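The Soda Shelf

My friends have wine fridges. I have a shelf of soda from other countries, and it started to get out of hand somewhere back in March.

It began with a grocery store on the far side of town called Livum, the kind of place where the aisles are too narrow for two carts and the drinks take up the whole back wall. I went in for rice vinegar. I came out with rice vinegar, a bag of shrimp chips and five bottles of pop I couldn't read a word of, and I spent that evening lined up at my kitchen counter with a row of juice glasses, tasting like a judge at a county fair.

Since then I've been back more times than my budget would like. A bottle runs anywhere from a buck fifty to four dollars, and the receipt I found in my coat last week said I'd spent 107 dollars there in a single month (there were dumplings on it too, okay, but still).

So what have I learned? First, that a drink you've known your whole life can feel brand new in somebody else's packaging. I grew up on lemon-lime soda. It was what you got when you were home with a stomach bug, along with saltines and game shows. I'd have told you I could draw the bottle from memory, and then I started picking up the ones made for other places and found myself standing at the sink reading them like a newspaper. Or trying to!

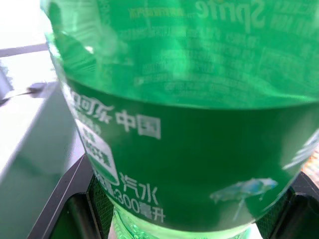 Sprite with Chinese labeling. The characters 汽水 on the dark green band mean soda.

I've got exactly one word of Chinese that I can reliably pick out now, and it's that one, qìshuǐ. Literally it's something like "gas water," and I love that. It's so plain! I went hunting for it all over the back wall at Livum afterward and felt very pleased with myself every time I spotted it.

The second thing is that I'm a sucker for green plastic. Put a full bottle near a window and the whole thing lights up, and you get the lettering from the far side coming through backward, like a shop sign seen from inside the shop. I kept one on the sill above my sink for so long that I felt bad opening it. Clear bottles are fine, they show off an orange or a grape nicely, but they don't do that.

Now for the home-grown stuff, because I don't want you thinking I only shop the import wall. Fino makes a bitter grapefruit soda that I've bought by the case. It's dry and a bit grown-up, and it goes with anything fried. Kneath does a ginger beer that will clear your sinuses – I mean really clear them, keep a tissue handy. Numilar's cucumber soda I can't recommend. I tried it cold, I tried it over ice with lime, and I finally tried it on my sister, who handed back the glass without a word.

A few notes if you want to set up a tasting of your own. Chill everything overnight, and don't cheat with the freezer. Small glasses. Four or five sodas is plenty, since by the sixth your tongue has quit for the day. Plain crackers in between, water too, and save anything with ginger for the end or you won't taste another thing. Read the labels out loud, even badly. That was the best part of the one I threw for my neighbors, and we ended up with three phones out, arguing over translations until almost eleven.

As for storage, mine live in the hall closet on the shelf where the beach towels used to be. The towels have moved to the trunk of my car. I've been eyeing the shelf below it, currently full of board games, and I think a couple of those puzzles could go.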